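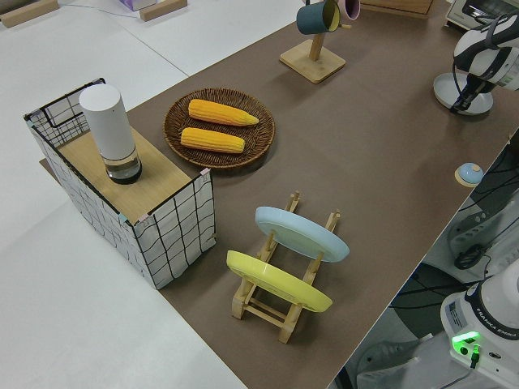 Workcell budgeting

By Cledwyn Cadwaladr - revised July

Workcell budgeting is the practice of estimating what a robot station will cost before anyone has agreed to pay for it. It covers arms, grippers, mounts, safety equipment, software and the many small purchases that arrive later under "miscellaneous." 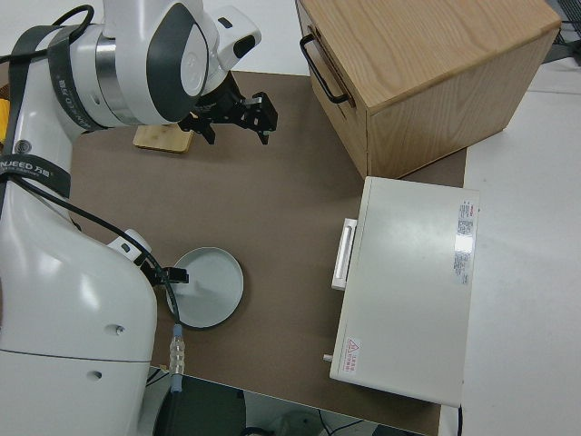

Most plans start with the arm, the one item with a proper quote. Spending then spreads outward to the table and whatever goes on it. A kitchen-style station needs things to handle, and a round white plate or a wooden cabinet with a black pull handle costs very little next to the machine reaching for it. Cables are usually budgeted once and bought twice.

The Rowlands method, named for the consultancy where Hala Tannous drew it up, sets aside 13 percent of the total for parts not yet thought of. Siebe De Bruijn of Setesen considers this optimistic. His review of 54 purchase plans found that only three had a line for spare gripper fingers. 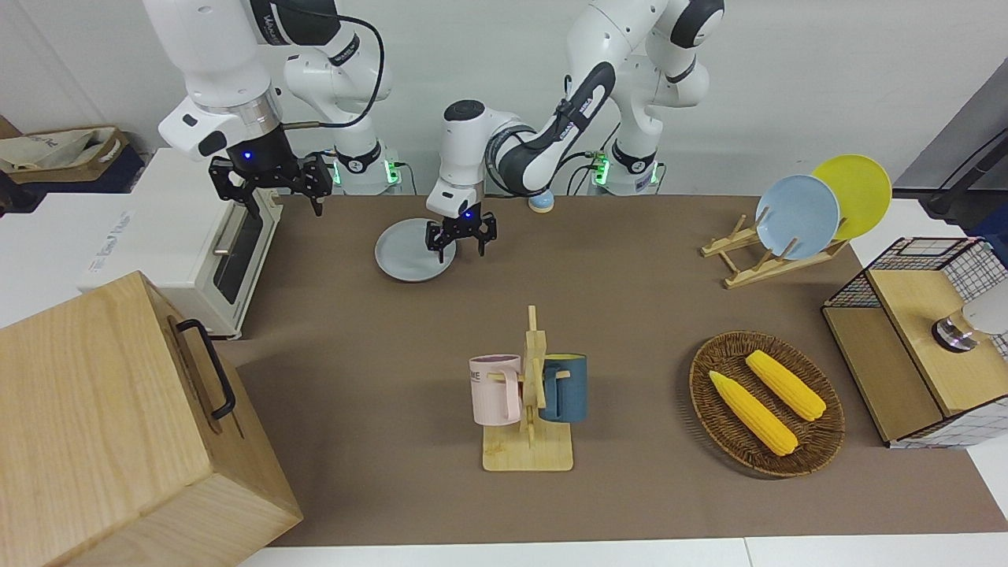
Two-arm stations raise the further question of whether the second arm is needed in the first year. Suppliers tend to feel that it is. Floor space, training and repairs should be priced for both arms from the start - a discount on the hardware does not extend to these.

Related articles
Gripper selection
Lease or purchase (automation)
Rosness cost table
Spare parts planning

Contact the editors | Copyright Edside | Back to top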